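Baking and serving: things you ask me

I get the same handful of emails every week, so I've put my answers in one place. If yours isn't covered, write to me at Dirkcombe and I'll add it!

Can I pick up a single slice?
Yes, any day but Monday. Whole cakes need 2 days' notice (5 in May, when everybody seems to get married at once).

What plates should I use?
I'm a blue plate person, always have been. Pale cake on a white plate just disappears, and anything with a bit of orange on top looks so cheerful against blue.

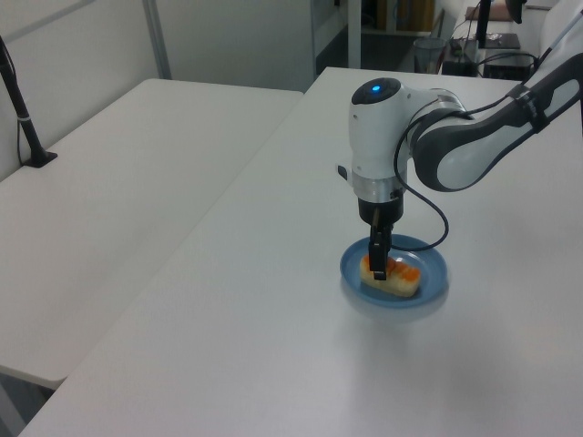 A small raised rim helps too, especially if you're carrying slices across a garden and there's syrup involved. Skip the doilies – they stick.

How much does a slice weigh?
I cut mine at 138 grams. Bronwyn thinks that's stingy, but she also has seconds.

Can I freeze it?
Plain, yes, wrapped tightly. With fruit on top I wouldn't, it goes weepy when it thaws.

Do you do big parties?
Up to 300 slices, and then I call Lesego Joubert and beg for oven space. Please ask early – she's busier than I am.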